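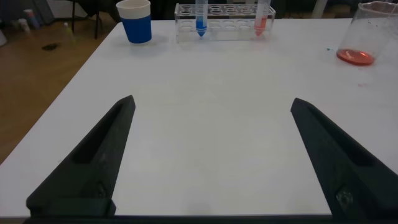 Black gripper fingers open over a white tabletop.

Irja Ojala has spent most of her working life on bolted flanges. She started as a pipefitter, moved into inspection, and now runs the joint integrity program at Millero's Cokstead plant, where the last turnaround wrapped up in June. We spoke by phone on Tuesday, July 15, 2025, while she was going through the leak reports from startup.

There were four of them, all small, all on steam or condensate lines. The turnaround before that one had 20.

"I'd like to say we did something clever," she said. "Mostly we started writing down who made up each joint, and we stopped letting people reuse gaskets."

The tagging system at Cokstead is a paper one. Every flange that gets opened has a tag with tear-off sections for breaking, cleaning, assembly, tightening, and final check. A section comes off when the work is done and goes into a box at the unit office. Ojala looked at a software package and decided against it for the first round. Crews already knew how to use tags from lockout work, and she didn't want to train contractors on tablets in the same week they arrived.

She is more particular about cleaning. On two of the leaking joints, the old gasket material had not been fully removed, and the new gasket went in on top of it.

"People want to talk about torque," she said. "You can put a perfect torque value on a dirty face and it will still leak. Then somebody goes out and tightens it some more, and you've crushed the gasket."

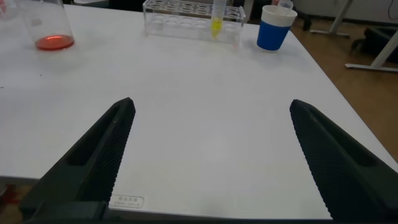

Flange faces take up a good part of the one-day class she gives to contractors before they get a site badge. Many of the raised faces on the plant's piping have a serrated finish, a fine groove cut into the metal that the softer gasket material presses into. New hires sometimes take it for tool damage and try to polish it off. What Ojala wants people to look for is a scratch that crosses the grooves from the inside of the face toward the outside. "That's a path," she said. "A scratch that follows the groove, I may live with. One that runs across it, I want to hear about before the gasket goes in."

Her crews tighten in a cross pattern over several passes, then go around the circle until the nuts stop moving. Larger joints get hydraulic tensioners. Lubricant is specified on the job card, and the torque values are worked out for that lubricant only. During the turnaround one crew ran short and borrowed a different product from another unit. Tài Giáp, the field supervisor, had them take the joints apart and start over.

"He was not popular that night," Ojala said.

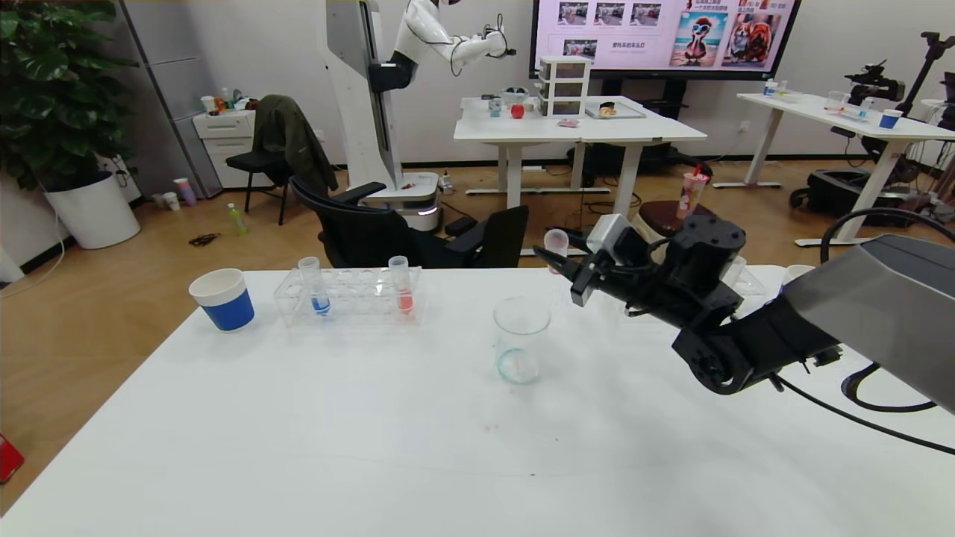
Test tubes with blue and red-orange liquid in a clear rack.

Coralie Rutherford, who plans maintenance for the site, had asked whether every joint needed the full procedure. It doesn't. Cooling water flanges get a gasket check and a signature. Hydrocarbon and high-pressure steam joints get the whole tag, with 100 percent witnessed tightening. The middle group is still being argued over, and Ojala expects to move some of the condensate joints up a category after reading the startup reports.

She would also like a better record of bolts. Studs are replaced on the critical joints each time, but elsewhere they are cleaned and put back, and the plant has no history on most of them.

"I can tell you who tightened it and what gasket is in there," she said. "I can't tell you how old the studs are. That's on the list for the fall."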